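Foro Brillow · Hogar y textiles
Publicado el lunes, 8 de febrero de 2021 por Pankaj Bajpai
Compartido 20 veces · 2 comentarios

Mantel negro de algodón: pierde color y no se le van las arrugas

Tengo un mantel negro de algodón, tejido tafetán, comprado en Orno. Lo lavo a 40 °C con detergente en polvo corriente y secadora. El color ha virado a un gris parduzco, sobre todo en los dobleces, y las arrugas no salen con plancha a temperatura media. Busco un procedimiento de lavado y, si hace falta, de reteñido. El agua de mi zona es dura. 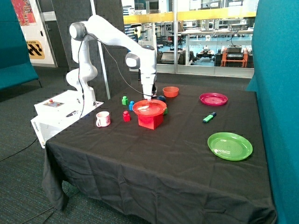
Valladolid, abril

Añado datos tras unas semanas de pruebas. He pasado a lavado en frío y el tono no ha empeorado, pero tampoco se recupera. Sigo con las arrugas. La etiqueta indica 100 % algodón y admite plancha de tres puntos.

Mishra
Son dos problemas distintos. El gris de los dobleces suele ser abrasión: la fibra superficial se rompe y refleja más luz, y eso el tinte lo disimula solo en parte. El tono pardo general apunta a pérdida de colorante o a depósitos de cal y detergente. Antes de teñir conviene descartar lo segundo. Remojo de una hora en agua templada con ácido cítrico, aclarado abundante y un lavado sin suavizante. Detergente líquido, sin blanqueantes ópticos ni percarbonato. El polvo para ropa blanca queda excluido.

Para las arrugas, sacar la tela de la secadora con algo de humedad y planchar por el revés a temperatura de algodón, con vapor. Si se plancha completamente seca, el pliegue queda.

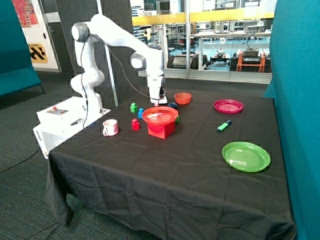

¿Sirve el vinagre para fijar el color en algodón?
El vinagre no fija los colorantes reactivos ni los directos en fibra celulósica. Ayuda a disolver restos de cal en el aclarado y ahí termina su utilidad. Para retener un colorante directo se usa un fijador catiónico.

Varnen
Yo lo teñiría y ya está. Tinte negro de droguería, sal, lavadora. A mí me quedó bien.

564 visitas

Mishra
Matizo lo anterior. El tinte universal cubre, pero destiñe en los primeros lavados. Con colorante reactivo y carbonato sódico la solidez es bastante mayor. Hay que pesar la tela seca, porque la dosis depende del peso, y el negro exige más colorante que otros tonos.
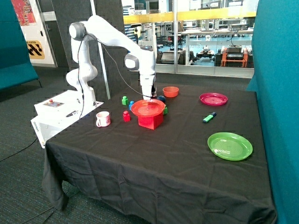 Tela negra sobre mesa, con arrugas visibles.

Si el hilo de coser es de poliéster, las costuras no tomarán el colorante reactivo. En un dobladillo negro apenas importa. Después del teñido, aclarar en frío hasta que el agua salga limpia y luego un lavado caliente para arrastrar el colorante no fijado. 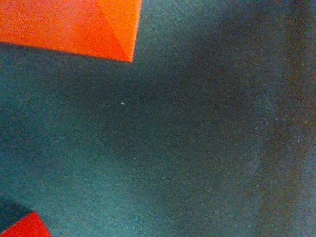
¿Cuánto hay que esperar para usar el mantel después de teñirlo?
Se puede usar en cuanto esté lavado y seco. Antes, frote una zona con un paño blanco húmedo; si mancha, repita el lavado caliente.

Contacto · © 2021 Brillow · Volver arriba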